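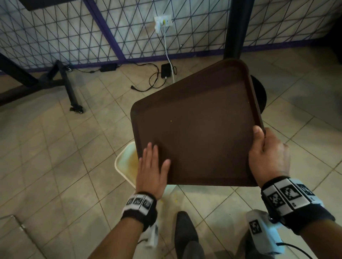 Demonstration Capture Working Group
Minutes of the meeting held on June 25, 2022, Hultbridge site, second-floor meeting room

Present: Kaede Kinoshita (chair), Asuka Yagi (capture lead), two operators from the morning shift, one representative of Gedico (by telephone), minutes secretary.

Apologies: the Duggan liaison engineer.

1. Minutes of the previous meeting

1.1 The February minutes were accepted with one correction. Item 4.3 should read "wrist unit", not "wrist unit and glove". Gloves are outside the Wernska work package.

1.2 Matters arising were taken under the relevant items below.

2. Status of the table-clearing task set

2.1 A. Yagi reported on the tray tasks. The target is 300 accepted demonstrations by hand and 200 by remote control for the set as a whole. The hand set has passed its target, with 324 accepted. The remote set is behind and will not be complete before the next meeting.

2.2 The tray tasks are: lift tray from table; tip crumbs into bin; wipe tray; return tray to stack. The tipping task accounts for most of the rejected recordings in both sets.

2.3 K. Kinoshita asked whether the rejections had a common cause. A. Yagi said they fell into two groups. In the first, the wrist markers turn away from the head camera while the tray is being tilted and the pose of the hand is lost for part of the motion. In the second, the tracking is sound but the operator does something the arm cannot copy, such as sweeping the tray with spread fingers.

2.4 It was noted that the second group is only a fault for the purpose of direct replay. The recordings are still of use for the task segmentation work and should be kept. They will be labelled "hand only" and left out of the replay count.

3. Wrist markers and head camera

3.1 The meeting looked at the marker layout on the two wrists. The left band carries small panels and the right band carries larger ones. The larger panels are read more reliably at arm's length. With the hands close to the head camera there was little difference between the two.

3.2 One operator said that the larger panels catch on the sleeve when a jacket is worn. A. Yagi asked operators to roll the sleeve above the band before calibration and to leave it there until the end of the block. If the sleeve is moved, the wrist is to be calibrated again.

3.3 Gedico asked for both wrists to be fitted with the larger panels. K. Kinoshita was not in favour of a change in the middle of the set. The existing recordings would then be split between two layouts and the offsets would have to be kept separately. Agreed to finish the present set with the present layout and change over at the start of the next one.

3.4 Head camera tilt. Operators look down for the bin tasks and up for the shelf tasks, and have been altering the tilt between them. The tilt is to be set once at the start of a block and recorded on the sheet. Bin tasks and shelf tasks are not to be mixed within one block.

Action: A. Yagi to reissue the block sheet with a field for camera tilt.

4. Tipping task, procedure

4.1 The draft procedure was read through. The following wording was agreed.

(a) The operator stands facing the bin with the tray held level in both hands.
(b) The tray is brought over the bin before it is tilted.
(c) The tray is tilted in one movement and held for a slow count of two.
(d) If crumbs remain, the operator may brush the tray once with the flat of the left hand. The right hand keeps hold of the rim.
(e) The tray is brought back to level and the operator says "end".

4.2 There was some discussion of step (d). Gedico's view was that brushing should be removed altogether, as the remote arms have no equivalent and the two sets would then match. The operators disagreed. On a tray with a rough or matt finish a few crumbs stay behind after tipping, and a person clearing a table would brush them off. A. Yagi supported keeping the step on the grounds that the hand set is meant to show the task as people do it.

4.3 K. Kinoshita proposed that brushing be kept in the hand set and marked as a separate segment, so that it can be dropped when the two sets are compared. Agreed.

4.4 Success criterion. The present wording is "tray clean". This has been read differently by different reviewers - some reject a recording for a single crumb. It was agreed to change the wording to "no more than two crumbs on the flat of the tray when the operator says end". Crumbs on the floor do not affect the result but are to be noted, as they are of interest to Wernska.

Action: K. Kinoshita to send the new wording to the reviewers.

4.5 Recordings already rejected for a single crumb are to be looked at again under the new wording. No estimate was given of how many there are.

5. Remote control sessions

5.1 The operators reported that the tipping task is slow by remote control. The difficulty is in the wrist: the arm reaches its joint limit before the tray is steep enough, and the operator has to let go and take hold again. Operators who start with the grip further back on the rim do not have this problem.

5.2 A. Yagi will add a starting grip to the remote procedure. It will be given as a position on the rim and not as a joint angle, so that it can be used on both arms.

5.3 Delay on the video link was raised again. Gedico said that the figure recorded in the logs is the network delay only and leaves out the display. The operators find the total delay acceptable for lifting and stacking but not for tipping, where they tend to overshoot and correct. Gedico to measure the delay from camera to screen and report.

5.4 The question was raised of whether remote operators should watch hand recordings of the same task first. Two of the operators already do so and their rejection rate appears lower, but they are also the most experienced. K. Kinoshita asked that new operators be split into two groups at the next intake so that the effect can be seen.

6. Capture area

6.1 Cables on the floor. The walking route for the bin task is to be kept clear of cables and power adapters. Where a supply has to be on the floor it is to be placed against the wall. This is to be checked before every block and signed for.

6.2 Tables on castors are to be locked before recording. Duggan had asked in writing whether table position needs to be the same in every recording. It does not. Some variation is wanted, but the table must not move during a recording.

6.3 Floor sweeping. The floor is to be swept between blocks and not between recordings. Sweeping between recordings was costing too much time.

6.4 Duggan's request for a second bin of a different colour was approved. The height should be close to that of the present one.

7. Data handling

7.1 Recordings are being copied from the capture computer at the end of the shift. On one occasion the disk filled during a block and the last recordings were lost. Copying is to be done at the midday break as well.

7.2 File names. The hand set and remote set use different orders for operator and task. Gedico will convert the remote set. The hand set is left as it is.

7.3 Time stamps from the two handheld units drift apart over a long block. The drift is small but can be seen when the two streams are laid over each other. Operators are to make a sync tap (both units touched together) at the start and end of each block.

8. Any other business

8.1 One operator asked for a shorter block length on the tray tasks because of strain in the right wrist from gripping the rim. Agreed. A. Yagi to shorten the block and to alternate tipping with wiping.

8.2 Spare wristbands are held in the capture store. The fastening on older bands has become loose and these are to be withdrawn.

9. Next meeting

9.1 To be arranged by K. Kinoshita once the camera-to-screen figures have been received from Gedico. Duggan to be asked to attend for item 6.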